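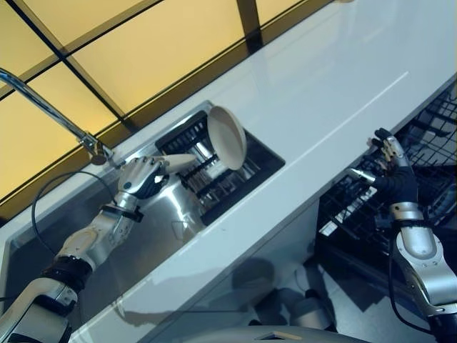

Ukgate Residence Forum > Shared Kitchens > Care of Dishes

Topic: Proposed wording on the sink rack and the dishwasher

Posted by ukgate_kitchens
Jul 3, 2022

Residents are invited to comment on the draft wording below before it is added to the kitchen rules. The current rules date from April and cover the dishwasher only.

1. The black rack at the sink is for items washed by hand. Frying pans are to be washed by hand, drained there and put away the same evening.
2. Plates stand upright in the rack, one to a slot. They are not to be stacked flat across the prongs. 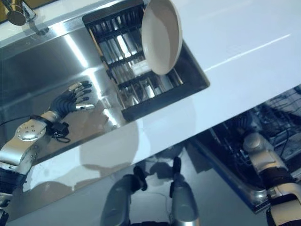
3. Bowls go in the upper rack of the dishwasher, face down and tilted so that water does not collect in the foot.
4. The white counter beside the sink is to be kept clear of wet dishes.

Comments should be limited to the wording. Requests for new equipment go through the Skellska office as usual.

Posted by suller_east

The Suller wing supports items 1, 2 and 4. We cannot support item 3 as written. The off-white bowls with the dark specks have a matte finish, and several residents have reported gray marks on the outside after repeated machine cycles. We ask that these bowls be moved to item 1 and washed by hand.

Posted by Tullio Mazza

With respect to the previous post, I do not believe the marks come from the machine. They are found on the outer wall, close to the foot ring, where one bowl is slid across another in the cupboard.
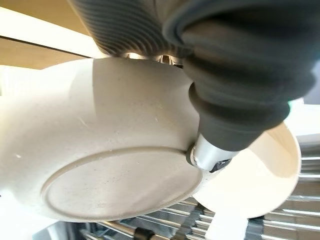 A mild powder cleanser and a soft cloth will remove most of them. If a mark does not lift, it is a scratch, and hand washing would not have prevented it. The kitchen served 91 residents last term, and washing every bowl by hand would leave the sink in constant use after dinner.

Posted by suller_east

Noted. We would accept machine washing if the rule also stated that bowls must not touch one another in the rack. As drafted, it permits crowding.

Posted by bjarnason_house

Bjarnason adopted a spacing rule two years ago and has kept it. Our wording is as follows: "Leave one row of tines free between bowls. Pull the upper rack out fully before loading it." 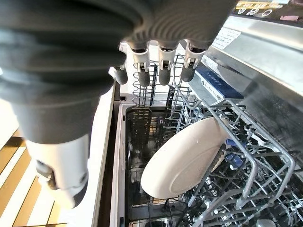
The second sentence matters more than it may appear to. Residents who load from the front fill the first rows tightly and leave the back of the rack unused. We would also suggest that small plates be kept out of the upper rack on evenings when bowls are in use.

Posted by Tullio Mazza

I agree with the spacing rule and disagree about the small plates. There is room for both if the plates are kept to one side.

Posted by ukgate_kitchens

Thank you for these comments. Item 3 will be revised to include the Bjarnason wording. The matter of small plates remains open, and further replies will be accepted for 14 days.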